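4.2 Task design: making the bed

The second group of tasks in our test set is about soft objects. Most of the earlier work on household robots, including our own work in the Tisance project, has used rigid things such as cups, boxes and drawers. For these objects the state can be given by a position and an orientation, and the planner can check very quickly if the goal is reached. A blanket does not have such a simple state. It can fold over itself, hide its own corners and move when the robot pulls at a place far away. We think that any claim about machines being ready for chores in the home should be tested on cloth, and we chose the making of a bed as our main case.

The task is stated in one sentence: starting from an untidy bed, the agent must bring the cover to a position where it lies parallel to the mattress and hides the sheet. Pillows may be moved but they must be at the head end when the episode ends. Other objects lying on the bed must be taken away first and placed on any stable surface in the room. We did not tell the agent which surface to use.

The starting states were produced in simulation. For each one, the cover is dropped from a random height and angle above the mattress, and we let the cloth solver run until the motion is under a fixed threshold. States in which the cover lies completely on the floor were removed, as they belong to a different task (picking up laundry, Section 4.3). After this filter we kept 2744 states. In 28 of them the solver later became unstable during contact with the gripper model, and so the results below are computed on 2716 states. The furniture of the rooms, the colors and the print of the cover are changed between states, but the size of the mattress stays the same.

We compare three methods. The first is the scripted policy from the Bredberg benchmark, which looks for the nearest visible corner, grasps it and pulls it to the matching corner of the mattress. The second is the Safavi planner, which keeps a coarse mesh of the cloth and plans one pull at a time. The third is our own policy, trained on human demonstrations recorded in July in the same simulator. All three receive the same camera images and all three have a limit of 100 actions for one episode. The reset between episodes is automatic.

4.2.1 Difficulty of the starting states

During early tests we saw that the final coverage of the mattress depends strongly on two properties of the start. One is the direction of the cover. When it lies across the bed at an angle, a pull on one corner often makes the other side worse, and the policy has to plan two or more pulls together. The other is the presence of an object on top of the cloth. If the agent pulls before it clears the object, the object slides or falls, and we count the episode as failed even if the bed looks good at the end. Figure 3 gives a starting state in which both properties are present. 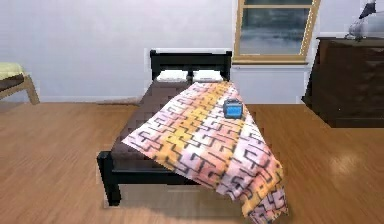

Figure 3. A starting state from the bed-making task. The patterned cover lies diagonally and leaves part of the brown sheet open; a small box with a blue front rests on the cover.

We marked 189 states of this kind as "hard" and report them separately. On the hard states the scripted policy almost never succeeds, for it has no step for clearing objects. The Safavi planner does clear the object in most cases, but then it often spends its remaining actions on small corrections near the foot of the bed, where the hanging cloth is difficult to model with a coarse mesh. Our policy is better at the long pulls. Its typical error is a different one: it pulls the cover too far toward the head and puts it over the pillows.

A person who makes a bed usually holds two corners and shakes the cloth, so that air helps to spread it. None of the three methods can do this. Our simulator does not model air, and the one-arm setup does not allow a grasp at two corners. For this reason the numbers in Table 2 should be read as a comparison between the methods, and they say little about how fast a real robot could do the work in a real bedroom. Trials with a physical bed are being prepared at the Litbridge site, with a two-arm system and a lighter cover.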